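Bench notebook, soft goods folding, Patutley project
2025-11-15

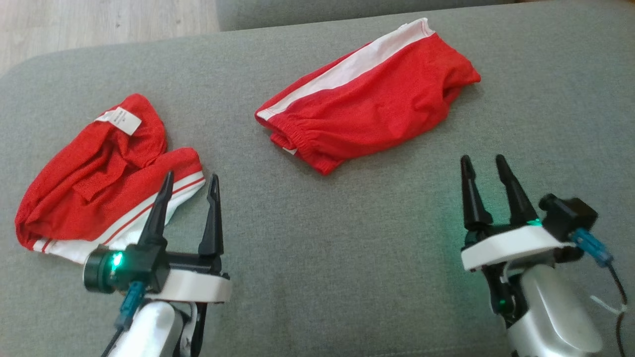
Question for this block is the same as in February: can the two-arm setup take a child's top and shorts from dumped to folded without a hand from us, on ordinary furniture, at a speed a household would put up with. My answer going in is no on speed and maybe on the rest.

Work surface is the gray upholstery again. Paula Ursu wanted the table back for calibration, and I wanted the harder case anyway. Fabric gives under the fingertips, so commanded height and contact height disagree, and the error depends on how near the press is to a seam. On the table we could descend to a fixed height and close. On a cushion that either pinches air or drags the cover along with the garment. Current approach is to descend until the wrist current steps up, back off 2 mm, close. Crude, but it needs no model of the cushion.

Garments are the red and white set. Two pieces, same two colors in both, which is bad for segmentation. The Mocanu segmenter handles red against gray without trouble. Its difficulty is inside the garment: a white band looks like an edge, so it proposes grasp points along the stripe, in the middle of the cloth, where a lift gives a bag shape and no useful corner. Retrained on the February set plus the new captures, 2,662 labeled images in all. Stripe grasps are down. Not gone.

Labels are a separate nuisance. A white care label on red cloth is a small high-contrast thing with crisp corners and the planner likes it. Lifting by the label does work as a lift. It leaves the garment hanging inside out or sideways, and the next step assumes a shoulder or a hem. Added a mask for small white regions fully enclosed by red. Will lose us a real corner sooner or later.

Notes on the steps, in order:

Approach. Fine. Both arms come in open and hold short of the cloth for the planner. Idle time there is still too long. Most of it is the Fleta planner scoring pairs of grasps it will never use. Cap on candidate pairs is now 600. No change in which pair gets picked on the replayed logs, so lower it again next week.

First grasp on a crumpled pile. This is the weak step. A person tugs, looks, and tugs again without thinking of it as a failed attempt. Our controller treats each unsatisfying lift as a failure and returns home. Should be a loop: pinch, raise, shake, look, put down. Wrote the state machine for it, not yet run on hardware.

Flattening. Sweep with closed fingers works on smooth panels and catches on anything gathered. Elastic at a waistband pulls back after the fingers leave, so the flatness score drops again and the sweep repeats until timeout. Put a limit of two sweeps per region and move on. A waistband does not need to be flat for the fold to be acceptable.

Fold. When the garment arrives at this step flat, the fold is boring and repeatable. I no longer consider it the problem. The demo videos people send me all start here, with a shirt already spread out on a table.

Wear. Narrow fingertips are good for getting under a hem and poor for holding slick knit. Skovix has a rubber sleeve that would fit, at the cost of a thicker tip. Ordered two pairs. Paula expects the thicker tip to lose us the hem entry on thin cotton and I think she is right, but want the number.

Where this leaves the chore question. For a shop floor that feeds identical towels, flat, onto a fixed table, I would sign off on it with a person nearby. For a basket of mixed kids' clothes on a couch, no. The arms are good enough. The perception is close. What is missing is sensible behavior after a bad grasp, and that is plain software work we kept putting off because the fold looked more impressive.

To do: run the regrasp loop, cushion only. Lower the pair cap. Relabel the stripe failures, Paula has the list. Check cable slack at both wrists at full extension before any shake motion is enabled. Log wrist current at the higher rate, the step is getting smeared at the present one.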